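Open Day Visit Report: Zurkham Household Automation Lab
Student project, Unit 2: Robots Outside the Factory
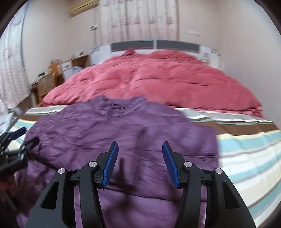
Our group had been told to expect welding arms and safety cages. The Zurkham open day was mostly laundry. The project is called Molton, it runs on two grippers, and its goal is to get a computer to handle clothes the way a tired person does at the end of the day.

The talk lasted 25 minutes and had 73 slides, so I missed some of the theory. The main point was that cloth never lies the same way twice, and a program that has learned one shirt knows very little about the next. The team wants 3000 recorded folds before it trains anything. I own 9 shirts and have not mastered those.

Then visitors got a turn with the hand-held grippers. You squeeze, the fingers close, and you find out how much you normally rely on having a thumb. My first sleeve took longer than my bus ride in. A Pritent engineer graded it "useful data," and I have decided to accept that as a compliment.

For part two we will compare Molton with the Gisler sorting line, which we visit in September. It handles boxes. I expect to do better with boxes.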